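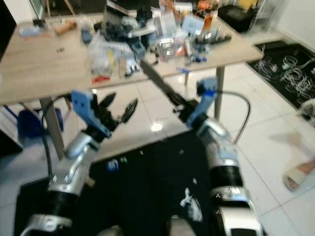

Hamann Bimanual Kit
Two arms, three cameras, one method, no magic
Product page, last updated 24 October 2023

The Hamann kit is what we sell to labs that want to repeat the Clirkach result on their own furniture. The Clirkach result, for those who skipped the paper: a policy trained on demonstrations from untidy rooms handled untidy rooms better than one trained on the same number of demonstrations from a spotless bench. Roswitha Ackermann spent two years proving this. Her office had been making the case for longer.

What the method asks of you
Record 400 demonstrations per task, spread over at least 14 table layouts. Leave the clutter where it is between episodes. Train on the head and wrist views together. In our own runs at Evevville, dropping the wrist views cost 17 points of grasp success on thin objects, and thin objects were not going well to begin with.
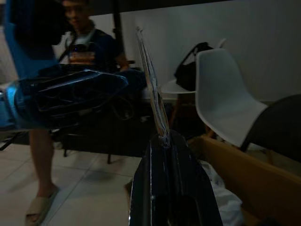
Right wrist view, with the left gripper reaching in from the side.

What's in the crate
Two arms with parallel two-finger grippers
One head camera, two wrist cameras
Girkeck recording software, single-lab license
Calibration board, cable ties (you will want more cable ties)

What's not in the crate
A table. Customers ask. Any table will do, and Liên Văn, who wrote the training code, would prefer that yours be a bad one.

Known limits
Clear plastic remains hard. The policy will sometimes close its fingers next to a bag with complete confidence and carry nothing to the correct location. Long-handled tools are fine once gripped, but regrasping them is still at the stage we call "promising" in grant applications. Both problems are on the list for the November release, where they have been before.

Setup takes almost 11 hours the first time, mostly calibration. Software updates are included for the first year. For a quote, write to the Hamann sales desk with your room dimensions and the tasks you have in mind. Please don't tidy up before measuring.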